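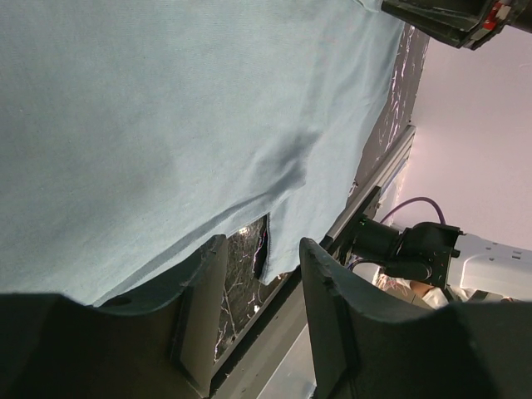 Blue cloth between the fingers, wrist cam view. The other arm's over on the right.

Quick one before I go back down. The left arm dropped its grip again last night, run 177 out of 290, and this time it didn't flag it. Just carried on folding thin air. Log says gripper closed, force fine, all good. It was not all good.

Lesego reckons it's the force threshold, I set it at 19 after the Atar update and never put it back. Possible. Kwadwo thinks the cable on that side is getting tugged when the wrist turns past a certain point and the reading freezes at the last value. Also possible, and worse, becuase a frozen reading means the soft stop is frozen too. And we've had hands in there.

So, for now: no reaching over the rail with the arms live. E-stop first, every time. Yes even for a hem.

Swapping the cable tonight, then a slow run with no cloth and a bit of foam in the grip. If it still lies to me I'll ring Skesley and see if they have a spare sensor. More tomorow.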